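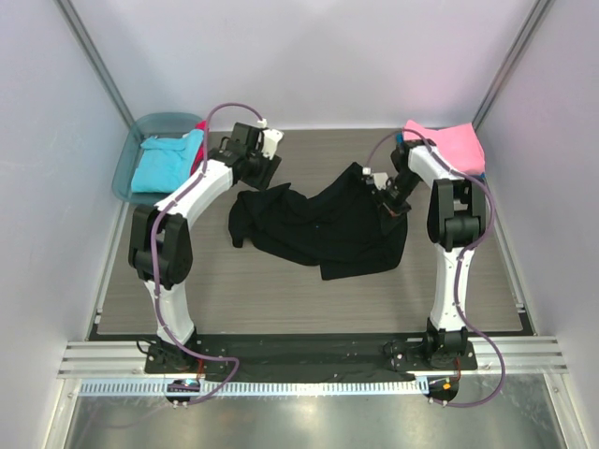 Who is allowed to step up to a two-arm cell while the power is on?

Only a person who has been signed in for that cell, who has the stop button within reach, and who has told everyone else nearby that they are about to go in.

Chapter 2: House Rules for Soft Goods

Welcome back! If you worked through the first chapter, you already know your way around the Brikeo checklist, and you may be wondering why cloth gets a whole chapter to itself. A box stays a box wherever you set it down. A shirt does something new each time it is picked up – and a rule written for boxes will let you down sooner or later, usually in front of visitors.

The rules we use come from the training shop at Wostasthorpe, where Peiyu Wan first wrote them out on a single sheet of paper. They have grown a good deal (so has the shop), but her first two lines still stand: keep the cables clear of the reach of both arms, and look at the fingertips before you look at the program.
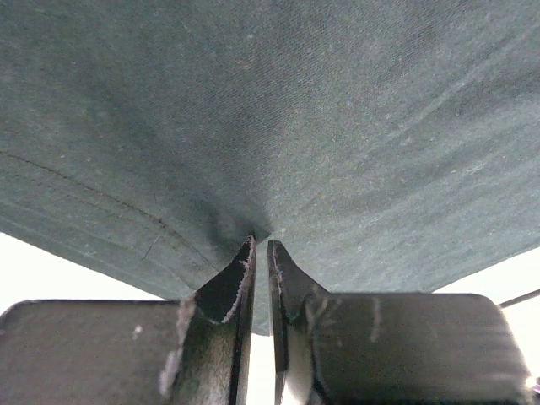 How often should gripper fingers be checked for wear?

At the start of every shift and again after every 200 picks, with the result written in the cell log even when there is nothing to report.

Please take that second part to heart, dear reader. A rough edge on a finger can snag a weave, and an empty log is no help to whoever has the next shift. Section 2.1 covers the log itself, and you should set aside 20 minutes to read it with a blank copy beside you.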